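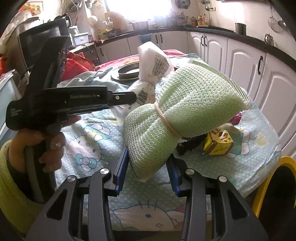 Garuvham will stop accepting thin plastic produce bags at its covered market from February, the town said on 22/07/2024. Shoppers will be asked to bring their own or pay a small charge for paper. Mesh bags like the pale green knitted one, cinched in the middle with an elastic band, will be sold at the Rerkero Street entrance. The rule covers all 263 stalls.

Sadeghi Grocers, which runs 2 of the larger stands, said it had already cut its plastic order.

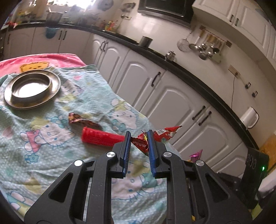
**LOCAL / WASTE**

Snack packets are not part of the change. Crinkly wrappers, red or any other color, still go in household trash, as the Cunamby sorting plant does not take them. The plant received 556 tons of mixed plastic from the town last year.

Stallholders can apply for paper bag stock at the market office, window 22.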